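Talks & Notes | Automation | When things go wrong

What the folding cell did in March, and what we said it did
Speaker notes, Ewurabena Asamoah. Slot is short, so skip the bits in brackets if running late.

OPENING

Don't thank everyone twice. Go straight in.

I've been asked to talk about the Plerkar folding cell and the fault we had in March. I was also asked to keep it upbeat. I'll do the first.

Say what the cell is in one go: two arms, one table, clothes come in rumpled and are meant to leave folded. Skurkura supplied the control software. We supplied the clothes and the optimism.

WHAT HAPPENED

Just after 3 in the afternoon the left arm closed on the waistband of a pair of joggers, lifted, and lost it. The hand sensor said it was still holding. So the arm carried on with the fold, pressed down on bare table, and kept pressing. The force limit should have stopped it. It didn't, as the limit was switched off during that part of the move.

Pause here. Let people work out why that's bad.

Mpho Mabaso was on the other side of the table straightening the next garment. Her hand was a short way from where the arm came down. She wasn't hurt. The first report called this "no safety impact". I'd call it luck, and I'd like us to stop writing luck down as a result.

(If asked: the stop button worked. Mpho pressed it. The arm didn't stop itself at any point.)

THE NUMBER ON THE POSTER

You'll have seen the poster in the corridor at Costa House. It says 2000 folds without a fault. I asked Gerd Pfeiffer for the logs behind it and he sent them the same day, which I was grateful for.

What counts as a fault on that poster is the cell stopping. If it dropped a garment, folded nothing and reported success, that went down as a good fold. When Gerd searched for moves where the hand said "holding" and the motor current said otherwise, he found 57. Nobody had looked at those before the one in March.

I'm not saying anyone lied. The definition was written early on, when the worry was the thing jamming, and it was never changed. But a lot of people have been shown that poster, including the ones who pay for this.

WHY WAISTBANDS

Slow down for this part, it's the only technical bit.

Flat cloth is fairly kind to a gripper. A waistband isn't. It's thick, it springs back, and it rolls over on itself, so the fingers can close on the top of the roll and have hardly any cloth between them. The sensor feels something squashy and says yes. Then the elastic relaxes and slides out. Nearly all of the bad holds Gerd found were on elastic.

Skurkura's answer is more training data, gathered by hand with a gripper tool on the same sort of clothes. Put the picture up now.

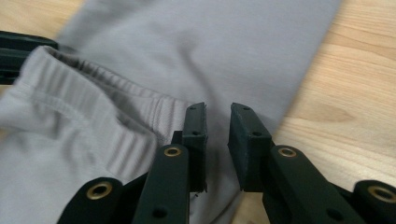 Adom Wumbei asked me at the run-through whether more of this would have stopped the arm pressing on the table, and I had to say no. Better picking means fewer dropped waistbands, he said, but the arm would still push just as hard on the day it dropped one. He's right, and it's the point I'd most like people to take to lunch.

So there are two faults and they keep getting talked about as one. The hand doesn't know when it has lost the cloth. And the arm was allowed to push without a limit near a person. The data work might help with the first. I've seen nothing yet that shows it does -- the test set they sent over was mostly towels.

WHAT WE'VE CHANGED

- Force limit stays on for the whole move. The cell is slower. Fine.
- The hand signal is checked against motor current before any press.
- Hands off the table while either arm is live. Garments go in by tray.
- A fold counts only if there's something folded at the end of it.

WHAT WE HAVEN'T

The poster is still up. Theophilus Kyei has promised a new one once there's a figure he trusts, and I've told him a blank wall would do for now.

The Cukley site has the same cell with the old settings. They've been told. I don't have it in writing that they've acted, so don't let anyone in the room say they have.

Questions. If Skurkura are in, let them go first.

Contact the talks desk | Copyright Plerkar staff pages | Back to top

Recent notes
Force limits for people who don't like manuals
Towels are easy: picking a fair test set
Reading a fault log from the wrong end
Tray loading at Cukley: first plans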